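Wiscombe Small Electricals Sort: progress report to the Ekström fund
25 Jan 2019

We have now logged 2878 items since August, which is further than I promised and slower than I hoped. Of those, 454 have gone back out through the Bamska counter. Remote controls remain our largest category and our least loved. People give up the television and keep the remote for years - then they give it to us.

Your grant paid for the trays, and they have cut down the arguing. Yellow is for things ready to be shelved, orange is for small bits still looking for their other half. The orange ones fill first. Miloslav Krajčí has asked for 30 more and I have said two.

Power strips are a sore point. Each has to be tested before it leaves, and the tester is on loan to Jivetti until they remember it is ours. Calculators, on the other hand, go as fast as we can shelve them.

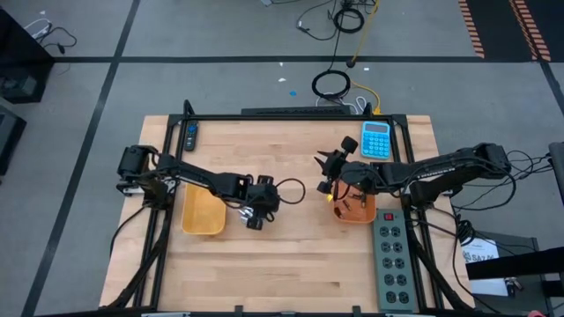

Yiğit Yüksel

Still on the butcher-block table: a remote, a pale blue calculator and a power strip, plus a few small dark pieces in the orange tray. The remote has a round blue button. If you know what it belongs to, please write.

12 shares | 2 comments

milo_k: I asked for 30 because we need 30.

tansy44: Do you take chargers, or is that a cruel question?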